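5.2 Off-Table Descent Failures

The Alora policy was evaluated in simulation on the Vallus tabletop task, with 20 rollouts per checkpoint. In 7 rollouts of the final checkpoint the arm moved laterally past the table boundary and did not recover before timeout. We refer to this fault as off-table descent.
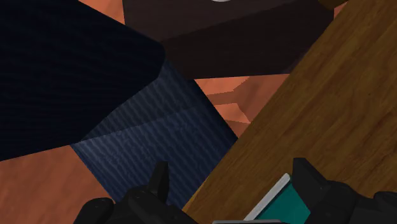 Off-table descent is hard to detect from the gripper view alone. The Pramano safety monitor estimates the support plane from texture and flags a fault when no such plane is found. In views where the wood surface still covers one side and the ribbed blue fabric of a chair lies next to it, with open fingers over both, the monitor has two candidate planes and no height cue to separate them.

We therefore added a second check based on a fixed external view. It projects the fingertip position onto the tabletop outline and halts the arm when the projection falls outside.
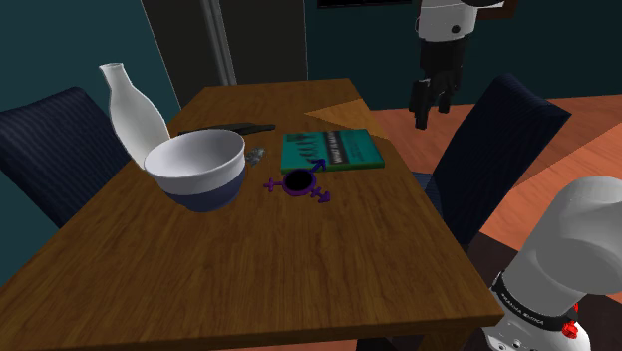 The added check stopped the arm in all 7 failed rollouts when they were replayed. It also raised 2 false alarms in the 13 others.

Figure 4. Gripper view (top) and external view (bottom) of the Vallus task.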